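Pilden Street Tree Notes

Read me first

A plain-text set of notes on street trees in Pilden and the Wadine side of town, 200 entries so far. I love how much turns up once you start looking up!
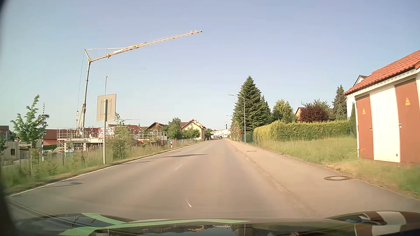 Mousavi

Each entry has a species, a girth in centimetres and a line on bark colour (my favourite bit). Last updated 9th August. The 39 Zamarport entries came from an older notebook, so their girths are in inches, sorry. 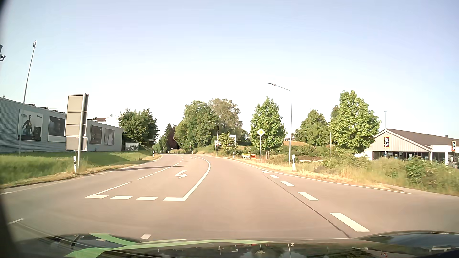

Blank girth means I couldn't get the tape round. Flowering gums have their own file, gums.txt, and it's a beauty.

Known problems: 2 entries share an ID, and the plane trees need rechecking in September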